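# The basket with the holes in it
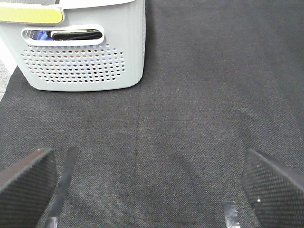
Primetport, 13 May 2023

I promised myself I'd write this one up before I forgot how the bug worked, and I've already forgotten a bit of it, so bear with me.

For anyone who has wandered in from the bread posts: I write the software for a small arm with a two-finger gripper. Most of my evenings since the winter have gone into getting it to find the handle of a basket and take hold of it. The planner is called Lonard (mine, messy, mostly Python) and the part that looks at camera pictures and decides what's what is Clondura (also mine, messier). Logs go into a folder called oshima, for reasons lost to time.

The pale grey basket has become my favourite test object and also the one I swear at most. A handle you can get fingers into, a nice flat front, a pale yellow-green strip just above the handle to help you find it. I honestly thought it would take me a weekend!

So, the holes. The whole front below the handle is perforated, row after row of tiny round holes, and whatever is in the basket shows through them. Put something blue in there and the front goes speckly with blue. To you and me it's still obviously one surface. To Clondura, as it was in April, it was a sort of rash.

The way it worked back then was pretty simple. Find big regions that are more or less one colour, find the edges of those regions, look for a long rounded shape that is wider than it is tall and call that a handle. On a plain box this is fine. On this basket the colour step would start on the front panel, run into the specks, and decide that the front was lots of little things. Then the handle finder would go looking among the little things and come back with nothing, or, on a bad day, with a row of holes it had joined together into one long rounded shape. Which is, I have to admit, a long rounded shape wider than it is tall. The arm would then set off very confidently towards the middle of the panel. I got quick with the stop button.

My first fix was blur. Smear the picture enough and the specks melt into the plastic, and you get your flat front back. I was so pleased with this. I went to bed pleased. The next evening I noticed that the handle outline had gone soft as well, and the grasp point was wandering from one picture to the next with the arm standing still. The border round that opening is only slightly raised and only slightly lighter than the rest, so there isn't much there to begin with, and I was rubbing out what little there was.

Second fix, less blur, plus a rule about the size of holes. Anything round and under a certain size gets filled in with whatever is around it. Better! Except the size was in pixels, and the camera is on the wrist, so as the arm comes closer the holes get bigger and at some point they stop counting as small. It would see the handle beautifully from far off and then lose it halfway in. I've now made this exact mistake in three separate projects and I expect I'll make it again.

What I've got now does it in a different order. Clondura goes for the yellow-green strip first, as it's the one saturated patch on the outside of the thing and it hardly cares about distance. From the strip it knows roughly which way is down the front of the basket, and how big things ought to be, and it only looks for the opening in a band just underneath. The hole size is worked out from the strip too. So the holes can be as big as they like on screen and they still get filled in as holes.

I know, I know, it's a cheat that leans on one particular basket. If the strip is out of view the whole thing drops back to the old method and grumbles in the log. I've decided I can live with that for now. I'd like the gripper to do one basket properly before I get grand ideas about all baskets.

The other half of the trouble was what you see *through* the handle. I'd written the handle finder assuming an opening would look dark, inside of a basket, shadow, fair enough. But with things in the basket the opening is full of whatever happens to be sitting behind it. Part of it can be black and part of it a really loud royal blue, and the finder would happily take the black part as the handle and throw the blue part away. That gives you half a handle, with its middle in the wrong place, and a grasp that lands well off to one side. On the debug plot it looked like a perfectly good detection, too, a tidy little rectangle. It took me an embarrassing number of evenings to notice the rectangle was short.

Now it doesn't care what colour the opening is. It follows the lighter border instead and asks whether the border comes back round to where it started. If it closes, or nearly closes, that's a handle. I gave it a small allowance for gaps and then spent an evening fiddling with the allowance — too generous and it will wander off round the rim, too mean and it gives up at the first shiny bit.

## Numbers, such as they are

I keep a set of 168 stills from the wrist camera which I run everything against before I let it anywhere near the motors. The April version of Clondura missed or badly placed the handle in 58 of them. The current one gets it wrong in 10. I went through those one at a time, and most have the basket so far out towards the edge of the picture that the strip is barely in there. I'm not even sure what the right answer would be in a couple of them. You could argue it should say "can't tell, move the camera", and I'd like it to say that! At the moment it says a number, in the same cheerful voice it uses for everything.

Which brings me to confidence, the thing I keep putting off. Clondura gives out a score and Lonard ignores it. I wrote the score in the first week, wired it into the message, and never did anything at the other end. The plan for this month is a simple rule: low score, don't advance, shift sideways a little towards the basket and look again. If the basket is up and to the left, as it so often is at the start of an approach, then going up and to the left before trying anything clever seems like a fairly modest thing to ask of a planner.

## The cloth

I also changed something I thought had nothing to do with any of this. The arm works over a dark woven cloth, charcoal or thereabouts, which was meant to make life easy: pale basket, dark background, job done. And for the basket it does! But the gripper fingers are dark as well, and they sit in the bottom corners of every picture, and I mask them out so the software doesn't think its own fingertips are obstacles. I was making that mask by colour. Dark fingers on dark cloth. You can guess how that went.

For a while the mask was eating great bits of cloth up the middle of the picture, following the folds where the shading gets deeper, and Lonard would then treat all of that as "don't know" and plan a silly great curve round it. I watched it swing out and round an open stretch of fabric again and again and blamed the planner, which got rewritten twice for crimes it hadn't committed. (The second rewrite is nicer to read, so there's that.)

The mask now comes from the gripper's own reading of how far open it is. I drew the finger outlines by hand at a few openings and it blends between them. No colour involved. There's one bit of strip by the right-hand finger that catches the light and pokes out past my outline, so I've padded the outline on that side. There's also a seam that runs up the cloth, very faint, and the edge step does still pick it up now and then as a long thin object. I've left that in. A long thin object lying flat doesn't change the path, and I've run out of patience for filters.

## Speed

One last thing as somebody asked under the previous post. Yes, it's slow. The border-following runs on the full picture and it shouldn't, it should run on the band under the strip and nothing else. I've capped it at 2,000 steps per try so it can't sit there going round and round the rim for ever, and it hits the cap more than I'd like. Cropping first is an obvious change and I've got it half done on a branch, but the coordinates come back shifted and I've managed to add the offset twice somewhere. Possibly three times.

So the list for next time is: find the extra offset, make Lonard listen to the score, and try it with the basket turned a bit more side-on, where the rounded corner starts to take over and the strip gets short. I suspect the hole-size sum will fall over as it takes the strip's length as gospel. The strip's height might be the better thing to measure. I'll try that first, it's a one-line change.

If you've done handle finding on anything with a perforated front — a colander, say — and found a nicer way, the comments are open and I'd love to hear it.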